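Plitville Open Kitchens, October 11, 2026

Entry was 20 dollars, and I wanted to know what for. Fornar's cabinet fronts are plain enough. 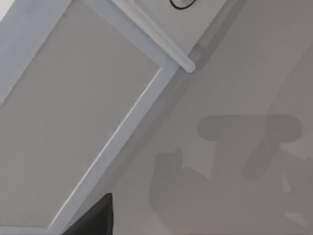

White front, recessed panel

The guide said 300 visitors. I doubt it.

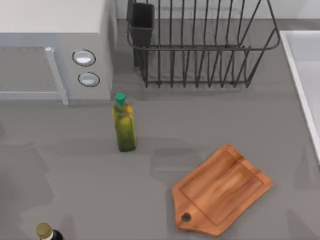 Microwave on the gray counter

Storage talk by Saulius Ķēniņš: long, few prices. He dodged my question on hinges — twice. 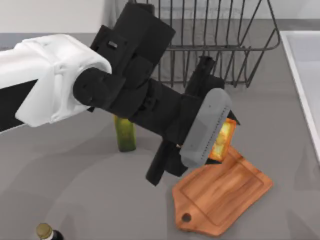 Counter with wire rack

Huttunen promises "calmer mornings". From a kitchen?
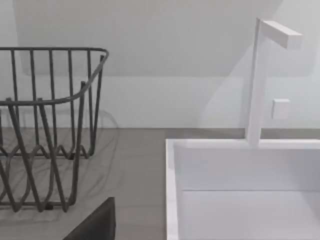

Getting there

Bus 2 from Voduvlow. Bring lunch.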